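March 18, 2020

Balik ate well this morning, the first time since we changed his food. I must write down the amounts, otherwise I forget them. He gets 260 grams of the wet food in one day, divided in two meals, and the old dog Flirnia gets the same as before. She is 16 now and I do not want to change anything for her.

Dr. Teuber said on the telephone that I should mix the new food with the old one for up to two weeks. I was too quick in February and he had a bad stomach for three nights. This time I am patient. She also said no cheese. I told Hartmut, but he gives it anyway when he thinks I am in the kitchen.

Balik scratches less behind the left ear. The skin there is still pink.
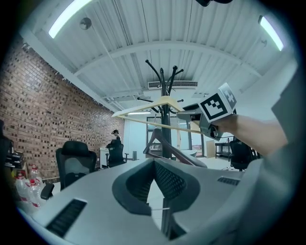 Leonie asked if she can walk both dogs while I work from home. I said yes, but only the short way along the canal, because Flirnia gets tired at the bridge. I must show her how the harness closes.

Tomorrow I call the clinic again and ask if they still sell the tablets at the door. There are enough for nine days.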